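06/03/2024, visit to Zenero, Jollano site

We got there a little before nine and signed in at the side door, as the front lobby was being painted. Boonsong Thaweesak met us and took us through. Zenero fits out small work cells and display booths, mostly for shops and training rooms, and we wanted to look at wall finishes and storage before we order for the Moya building.

The site has two halls. The first is cutting and storage. Aluminum profile comes in long lengths and is sawn to order, and offcuts over 600 mm go back on the rack by size. Shorter ones go in a bin and are sold for scrap. The saw was down for a blade change, so we didn't see any cutting. Boonsong said they hold 2000 meters of the common sections and order the rest as needed. Delivery on the odd sizes was slow last year and is better now.

Next to the racks is the print room. Wall coverings are printed on a roll, left overnight, then trimmed and applied to flat board. The pattern book is called Ilar. A lot of it is plain colors and stone effects, but there is a section at the back with very busy prints, and our group spent longer on that than on anything else. I asked about wiping down. Mild soap is fine. Solvent cleaner takes the color off, and they had a ruined sample to prove it.

Coffee was at 10:30. Parking is poor, so share cars if you go.

The second hall is where finished cells are set up. Most had gray or off-white walls. The one people kept walking back to had swirls on the left, back and right, in coral, pink, lavender and blue with bits of yellow. I expected to dislike it. With a white tabletop and bare silver profile it is easier on the eye than it was in the book, though I would not want it in a room where people sit all day.

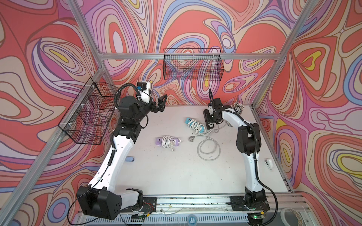 *Swirl print on three walls, with wire-mesh baskets hung above the table.*

The baskets are the part I would copy. They keep the tabletop clear, and mesh lets the wall show through. The left one is held to the upright with small white zip ties, cheap and easy to move. I would want a proper bracket for anything heavy.

To follow up:

- Price for 6 boards in a plain finish and 2 in the swirl
- Basket sizes, and whether brackets are extra
- Samples to Moya before the end of May

Left at 12:15.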